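Home Guides Parts Forum Contact
4 min read

Tuning a packet handover on a Tindeck humanoid

Set the hand open, palm toward the giver, before starting the routine. Keep cables clear of the arm's sweep.

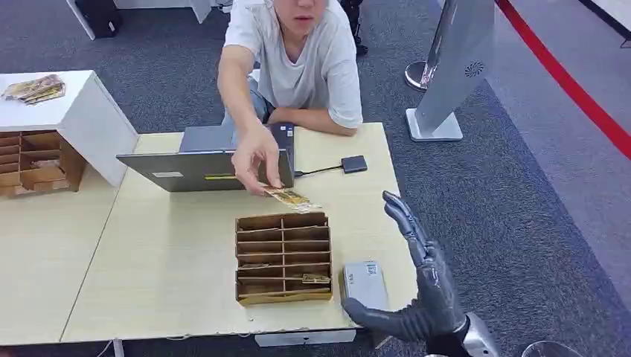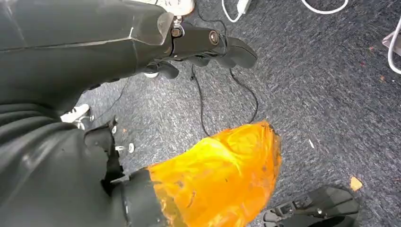

First picture: packet held out to the open hand. Second: forearm and gripper over the carpet.

1. Limit closing speed to 40 mm/s.
2. Set the grip timeout to 1000 ms.
3. Log 100 cycles and check the wrist bolts.

Ruoxi Guo's config file starts at line 378.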